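Subject: Re: [gripper-maint] Pads wearing unevenly, left closes late
List: gripper-maint
Date: Sunday, 8:40 pm

> We run two of the hand-held grippers at the Cadaddale site for the
> cup work. On one of them the left pad has worn down faster than the
> right, and the fingers no longer meet in the middle when closed.
> Cups come off the stack two at a time more often than they should.
> I have swapped the pads once already and it came back within a
> month. Is this the pads, or something behind them? We have the
> Grovent pads in the spares drawer but I don't want to go through
> another set for nothing.

We had the same thing in January on one of ours. It was behind the pads. New pads will hide it for a while and then wear the same way, so leave the drawer closed for now.

Check the shafts first. Open the gripper all the way, hold one finger near its base and try to rock it along the shaft and then across it. Do the same with the other finger and compare. A little play is normal as long as both sides have the same amount. On ours the left one rocked across the shaft and the right one didn't, and the cause was a worn bushing. Wipe the shaft with a dry cloth before you decide, as paper dust packs in there and can feel like wear. 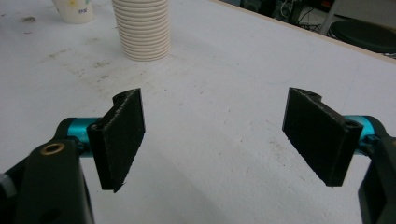 If the bushing is fine, go to the pad screws. Back them out, clean the old threadlocker off and put them back in with a small drop of new. Do not crank them down. The plate bends if you do, and then the face is no longer square to the cup and only one edge of the pad does any work. We had a spare bent this way and it looked fine until we laid a straightedge on it.

Then reset the center. Our order is:

1. Close the gripper with nothing in it and see which pad gets to the middle first.
2. Loosen the clamp on that side and move the finger out a little.
3. Close again. Repeat until both arrive together.
4. Tighten the clamp and run 14 open and close cycles by hand.
5. Check the center once more, because it usually shifts a bit after the first tightening.

After that do a test on real cups from a full stack. We do 56 picks and write down every double. If you get more than 2, go back to step 1.

On pad life, we change both sides as a pair every 500 hours of use, worn or not. Mixing a new pad with an old one gave us the same off-center closing you describe, so if you only changed the left last time, that may be part of it.

One question back to you. Are your bushings the original ones or the replacements from Kristiansen? The replacements we got were a tighter fit and needed running in before the fingers moved freely. The Malel site sent theirs back and I never heard what they used after that.

If you still see it after the bushing and the centering, post the play you measured on each side and I will compare it with ours.

--
gripper-maint mailing list
To unsubscribe, send a blank message with "unsubscribe" in the subject line.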